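Stakus Questions Whether Another Kitchen Bin Ever Cleared a Counter

Household goods maker releases Furkero line with a short list of claims and a longer list of things it will not promise

BADAWI, 30 August 2025 – Stakus, a maker of plain household goods, today put its Furkero line of racks, baskets and stacking tableware on sale, and used the occasion to cast doubt on much of what its own trade says about tidy kitchens.

The company does not believe that buying a basket makes a kitchen neat. It has sold baskets long enough to have seen the returns. Many come back from customers who already owned several and had run out of places to put them.

"We have read the same promises everybody else has," the company said in a statement. "A calmer home, a faster morning, a counter you will be proud of. We make dish racks. A dish rack holds dishes until somebody puts them away, and in plenty of homes that never happens."

Furkero grew out of a survey Stakus ran in May. The company put its questions to 827 households and asked what stood on the kitchen counter at the end of the day. It had expected to hear about appliances. What came back was mostly plates left to dry, bowls with no shelf of their own, and bread.

Bread turned out to be the sore point. People keep it in the bag, in a bin, on a board, on top of the refrigerator. A good number of those who answered said they owned a bread box and did not use it. Stakus dropped its own bread box last year after concluding that it took up more room than the bread did.

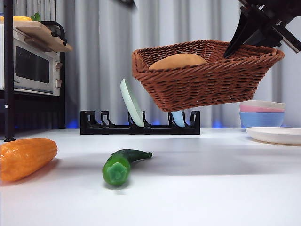

The dish rack was the next argument. Most racks on the market are sold on how much they hold, and Stakus thinks that is the wrong thing to brag about. A big rack fills up, stays full and becomes a second cupboard with no doors. The Furkero rack is kept low, with upright dividers for plates and no tiers, cup hooks or side pockets. Shoppers who want to dry a full dinner service at once are advised to look elsewhere.

Bowls are handled the old way, by nesting them. The company tested a stand that kept bowls apart and decided it solved a problem that few people have. It was dropped. Bowls and plates in the line come in soft, pale colors, and Stakus makes no claim that the colors improve anyone's mood. They were picked so that a chipped piece can be replaced without the new one looking badly out of place beside the rest.

Questions remain, and the company would prefer to raise them before customers do. Woven baskets catch crumbs. Shaking one out over the sink works fairly well, but a smooth bin is easier to wipe, and any seller who says otherwise should be asked to show how. A basket without a lid also does little to keep bread fresh. Stakus suggests using one for bread that will be eaten that day and a closed bag for the rest.

The company was also unable to settle how much time a better counter saves. An early draft of the packaging gave a figure in minutes per week. It was taken off when the people responsible for it could not say how it had been worked out.

The first run is limited to 500 sets, with another 500 to follow if the first sells through. Each set comes with 4 plates, and the other pieces can be bought alone. Stakus recommends that route for anyone who already has bowls they like – the company sees little sense in replacing things that are not broken.

Orders for the first run go through Dera, the housewares shop in Badawi that has carried Stakus goods from the beginning. Dera asked for a display with a full counter, everything out at once, and Stakus agreed with some reluctance. Store counters have no mail on them, no school forms and no half-eaten lunch, and shoppers should allow for that when they judge how much room the pieces take up.

Unused pieces may be returned to Dera with the receipt. Those who find after a few weeks that their counter looks much as it did before are invited to write in and say so. The company plans to put the same questions to buyers that it asked in May, and says it will publish the answers whether or not they help sales.

About Stakus

Stakus makes racks, baskets and tableware for home kitchens. It does not offer organizing advice, courses or an app.

Press contact

Stakus Press Office, Badawi. Samples are available on loan to reviewers and must be returned.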